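Reviews > Home robotics > Grippers and end tools

Velex soft-close gripper pads: two months in, and one afternoon we'd like back

Reviewed by Aisyah Entili

Print this page | E-mail this to a friend

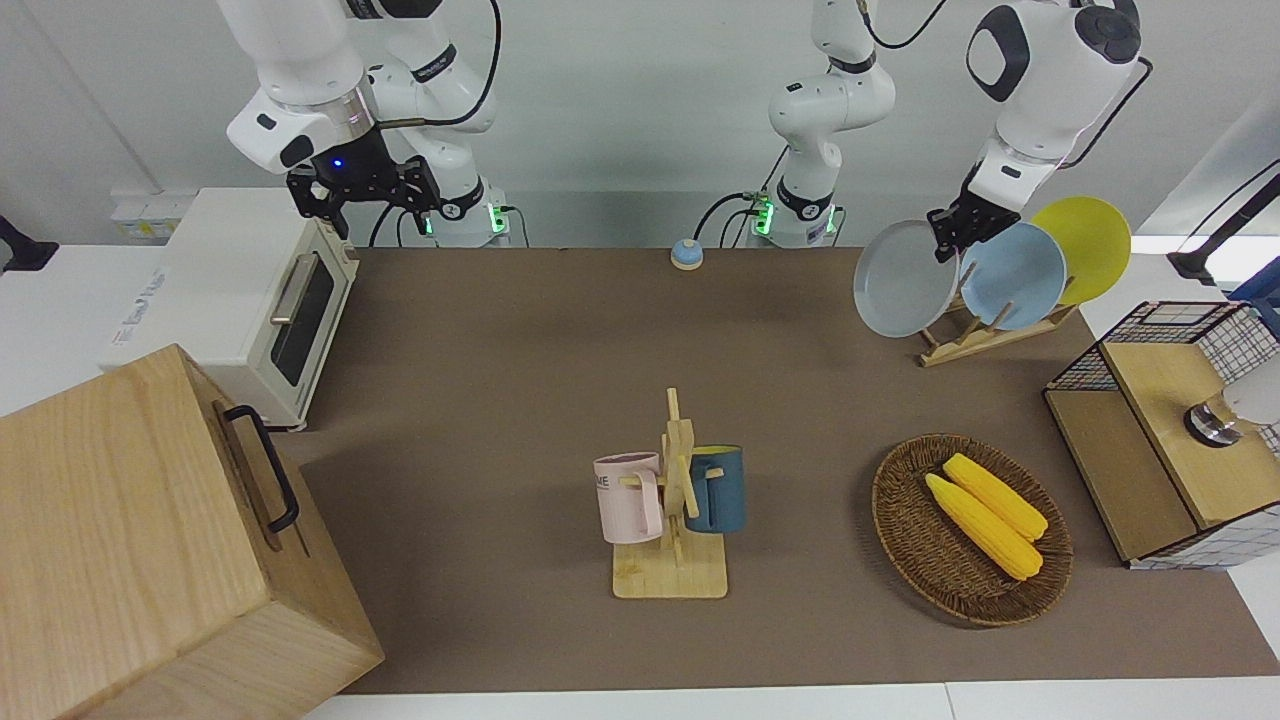
How we came to buy them

I've put off writing this one because I wanted to be fair. Our little workshop at Fumbridge teaches a pair of white arms to do the ordinary jobs around a kitchen bench, things like lifting plates out of a rack or hanging up mugs, and for a long while we got by on the bare fingers the grippers came with. They're fine for corn cobs and fine for mug handles. Glazed plates are another story, and after one too many slips Hakim Liem talked me into a set of Velex pads, the ones with the spring backing that are meant to ease themselves onto a rim.

Fitting them was a pleasure, I have to say. You get two pads to a gripper, a tiny hex key and a leaflet with nice big drawings, and Hakim had the lot on before his tea had gone cold. The grip was better straight away! We ran the plate routine all morning with a grey one, a blue one and a yellow one, and I went home telling everybody who'd listen (my poor family, mostly) that we'd found the answer.

What went wrong

It was a Thursday, well after lunch, when a plate came out of the rack, travelled a short way and let go. It hit the edge of the bench and broke, and a good sharp piece went past Sekar Ismail's elbow. She wasn't hurt, thank goodness, but she was standing closer than any of us should have been, and that part is our own fault. We've had a line of tape on the floor ever since and we all stay behind it while the arms are live.

The log told us the rest. The job had been through 1,903 lifts on those pads, and over the last 300 of them the closing force had been creeping down, a hair at a time. The spring backing had gone soft on one side. The fingers closed to the same width as always, so the controller was quite satisfied that it was holding a plate properly, and as nothing in the width reading looked odd, no alarm came up. That's what bothers me most about the whole business. A pad that wears out is a pad that wears out, and I can live with that, but I'd like some sign of it before the crockery starts flying.

What Velex said

I rang and got a very kind fellow named Valdir Toledo, who didn't argue for a moment. He posted a replacement set and told me the springs should be checked by hand every week under steady use. I asked where the leaflet said so, and he looked while I waited, and it doesn't. He's promised to pass that along. I do hope it gets a line in the next printing, preferably near the front and in the same big drawings.

Would I buy them again?

I think I would, with my eyes open. The second set has behaved itself so far, and on a slippery rim there's still no comparison with bare fingers. But we've changed how we work. Syafiqah Hutapea wrote us a small check that stops the arm if the force drops by 10 per cent from the first lift of the day, and we press each pad with a thumb before the morning run. If your controller only reports finger width, please sort that out before you put anything breakable near these – or stick to plastic plates for now, and your nerves will thank you.

Good points: easy to fit, gentle on glaze, lovely customer service.
Not so good: no wear mark, no service interval in the leaflet, weak springs for all-day work.

I've given them three stars out of five. A simple coloured wear strip would get them a fourth from me, and I've told Valdir as much.

Filed under: Grippers, Safety notes, Long-term tests

Print this page | E-mail this to a friend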